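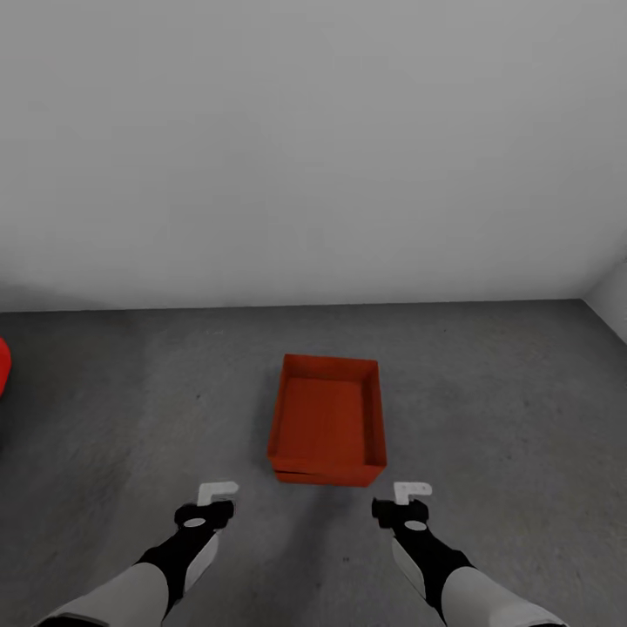
## Two arms, one tray and a very keen robotics club

The Cleklow robotics club has reached the best bit of its Dekum project! After a term of writing code, members are now trying it out in simulation, where a pair of white and black arms reach towards an open orange-red tray on a grey floor.

The task is to lift the tray with both arms together and keep it level. The club has logged 200 practice runs so far and wants 80 clean lifts before the Nasar student challenge in September, when 29 teams will take part. New members are very welcome, beginners included.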